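Subject: Re: [bimanual-list] how many demos for floppy stuff?

Earlier in the thread, the list wrote:
> We're stuck at 64 demos on our cable task and the policy just dithers
> above the pile. Did more data fix it for you, or was it something else?
> Also, are you still running one policy for both arms?

Hi all,

Still one policy for both arms, yes! And we had that same dithering on the Zatora flower task (loose roses on the table, vases beside them, two arms). Going from 64 demos to 100 helped a little, but the grasp on the stems was still a coin toss.
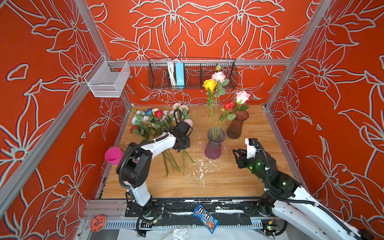
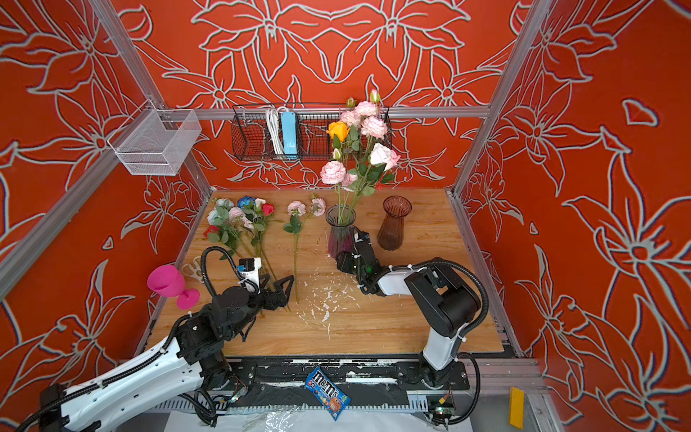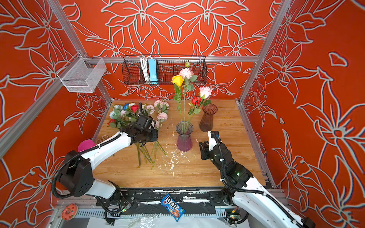 Fake roses, two arms, one very orange workspace.

What really moved things for us was going back through the demos and tossing every one where the operator paused over the bunch for ages before closing. The policy had learned the pause (of course it had). After that we collected fresh ones up to 190 and shortened the action chunks, and the hovering mostly went away.

I'd try the pruning first, it's an afternoon of work and costs you nothing. We used the Chae viewer for it, but anything that plots gripper width over time will do. Picking one stem out of the tangle is still pretty bad, so if anyone has ideas on that I'm all ears!

Config files are going up on the Wumilari page in November.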